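Plovden Editing to Strike 29 Tired Phrases From Client Copy Starting in September

**TAMUSVILLE** – Plovden Editing, a copyediting firm with two offices and a long memory for bad memos, will stop passing 29 common workplace phrases in the documents it edits. The list takes effect in September and covers newsletters, staff handbooks, annual reports and, yes, press releases.
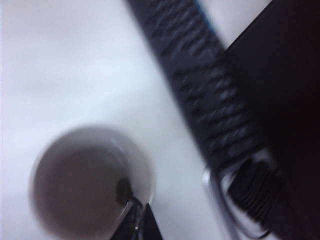
*Reading time: 2 minutes*

The firm does not expect the list to change how people talk. It has seen too many lists for that. A similar effort by Plovden some years back went after "impactful," and the word is doing fine.

"I don't believe in banning words, and I'm not sure this will work," said Benedicta Bawa, the firm's senior editor. "But clients pay us to read 'going forward' over and over, and I would like someone to tell me what other direction the budget was planning to take."

Among the phrases on the list are "reach out," "circle back," "deep dive," "learnings," "at this point in time" and "ask" when used as a noun. Editors will mark each one and suggest a plain replacement. "Reach out" becomes "call" or "write." "Learnings" becomes "lessons," a word that was already available.

Bawa picked the phrases after going through 82 documents sent in by clients. "Reach out" turned up in 70 of them. One handbook used it to explain how to report a broken elevator.

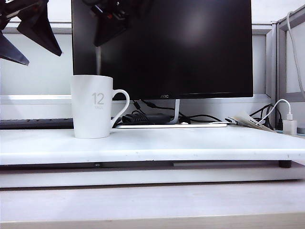

She is also doubtful about the usual defense, that language changes and editors should get used to it. Language does change, she said, and often for good reason, but "utilize" has had a very long trial and still means "use."

Clients may overrule any mark. Plovden will not charge extra for the change, and it will not argue past the second round. Mwakyusa, a furniture importer and longtime client, has asked to keep "solutions" in its catalog. The firm agreed, though its editors still think the item on page one is a chair.

Not everyone at Plovden is on board. Halima Mrema, who edits the firm's legal and technical work, asked that three of the original picks be dropped, and they were.

"Some of these phrases are vague on purpose," Mrema said. "If a manager writes 'we'll circle back,' it may be because she has no plan to. Change that to 'we will call you Monday' and now she has made a promise. I'd want to check with her first."

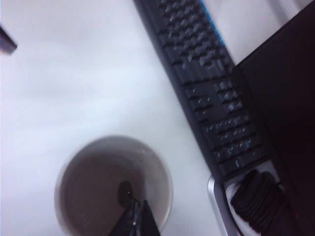
The firm also looked at Plotent, a program that flags worn-out phrases automatically, and decided against using it for this work. In a trial it flagged "table the discussion" in a memo about a discussion of tables. Editors will make the marks themselves, as they do now.

Plovden will review the list after one year. Bawa said she would consider it a fair result if a few clients noticed the marks and stopped to think before typing "touch base." She would not guess how many.

The full list will be sent to current clients with their next invoice. Anyone else can get a copy by asking at the Tamusville office. Suggestions for more phrases are welcome, with the sentence they came from, please.

**About Plovden Editing**

Plovden Editing corrects and rewrites business documents for companies in and near Tamusville. An earlier version of this paragraph called it a "leading provider." Bawa took that out.

**Press contact:** Halima Mrema, Plovden Editing, Tamusville office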